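Shop > Arms and Hands > Bundles > Urnier Two-Arm Kitchen Bundle

Posted 20th August by the Getent bench team

I get asked for a price on this one more than anything else we stock, so let me walk you through how I'd budget it. The Urnier bundle is two arms, the mounts and one controller, and it ships in 7 crates (measure your doorway first, please!). Hands are sold separately. I've been running mine on fridge work all summer, mostly fruit in and out, and it's the job I'd plan around if you're after home-type tasks.

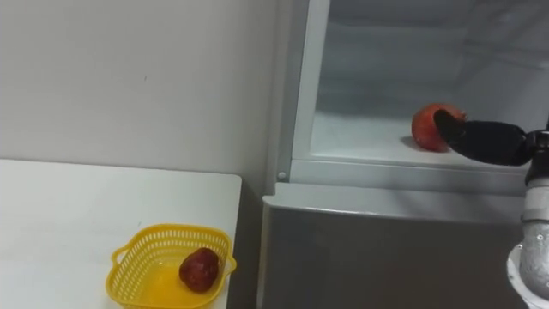 Skover wanted to know whether the money wouldn't be better spent on one good arm and a longer rail. Fair point, and for plain shelf picking I'd say go for it. Once you want a door held while something gets moved, though, you'll be pricing the second arm anyway, and adding it later costs 20 percent more than buying the pair.

Then there's the hand. A padded gripper is fine for round produce and cheap to keep going. The multi-fingered Rathore hand is the splurge, and I'd hold off until January if your budget year rolls over then, mainly so the service plan lands in the same pot.
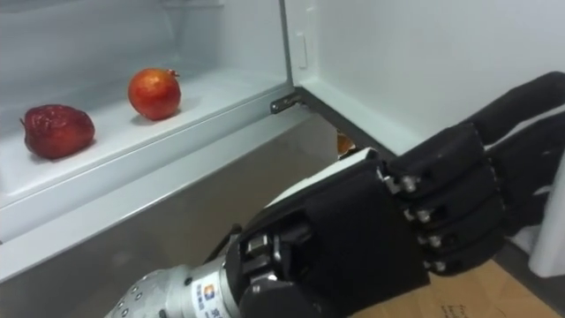
Spares are where people come up short. Put in for a second set of finger pads and a cable kit on the first order. Lead time on the hand is 51 days right now, so order it ahead of the arms if you can swing it.

Comments

benchrat158: Does the controller come with the long power lead?

Getent: Short one only, the long lead is an add-on.

mo_k: We skipped the cable kit. Get the cable kit.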